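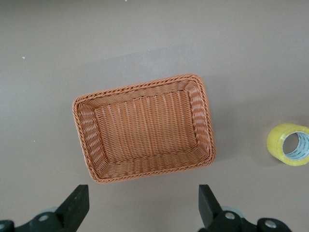 Niamh Breathnach asked at handover that the walk-through be done with the cell running a normal order, and that the packers be asked about each item before it was marked. Both requests were followed. Her other point, that the old checklist covered the machine and left out the job around it, is taken up in Part B.

Packing cell inspection – Navville site, bench 2
Inspection date: 31st July
Marks used: OK / Action / Not checked

We use cookies to remember your settings. Accept | Manage

Part A – Equipment

A1. Emergency stop within reach of the packer's normal position. OK.
Comment: Tested from both sides of the bench. The reset needs a key, held by the shift lead.

A2. Gripper fingers and mounting bolts secure, no visible cracks. OK.
Comment: Checked by hand with the arm isolated. Torque values are recorded in the Dratska maintenance log and are not repeated on this sheet.

A3. Speed reduced when a person enters the shared area. Action.
Comment: Speed does drop, but the return to full speed comes 2 seconds after the person steps back. Packers find this too short when they are only turning to pick up a label. Supplier to advise on a longer delay.

A4. Work surface clear of items not needed for the current order. Action.
Comment: Tape, labels and cutters have no marked place. Under manual packing each person kept them where it suited. With the arm working over the same surface, a fixed spot is required. Mark one on the bench and add it to the start-of-shift check.

A5. Baskets free of broken strands that could catch on fingers or gloves. OK.
Comment: Damaged baskets go to the Grilside return cage. Do not repair with tape.

Part B – People and tasks

B1. Every packer on the cell has completed training. Action.
Comment: 13 trained, 2 outstanding. Neither of the outstanding packers is to clear a jam or a dropped item until signed off.

B2. Lifting and reaching reviewed since the arm was installed. OK.
Comment: Reaching across the bench has gone down. Standing in one place has gone up. Anti-fatigue mats are in use and in fair condition.

B3. Rotation away from the cell. Action.
Comment: The limit is 60 minutes. Packers report that it slips late in the shift, when finished orders collect at the sealing end. Watching the arm and sealing cartons is more monotonous than the old job and attention drops. The shift lead is to call the rotation by the clock.

B4. Pace of work set by the packer. Action.
Comment: The counter on the wall read 553 at the time of inspection. Several staff took it as a personal target, although it shows output for the cell. Relabel or remove.

B5. Staff know how to report a near miss. OK.
Comment: The Kongkaew forms are at the bench. Paper is still preferred to the tablet.

B6. Noise at the packing position. Not checked.
Comment: Meter out for calibration. Carry over to the next inspection.

Open actions stay with the shift lead until closed in writing – a verbal report is not sufficient.

Comments

packline_west
We had the same trouble with A3. Ours was lengthened and the complaints stopped, though the rate dropped a little and management had to be talked through it.

R. on lates
B4 please. The counter makes people skip the rotation.

dockside
Does B1 cover agency staff? At our site they were left off the list for all of July.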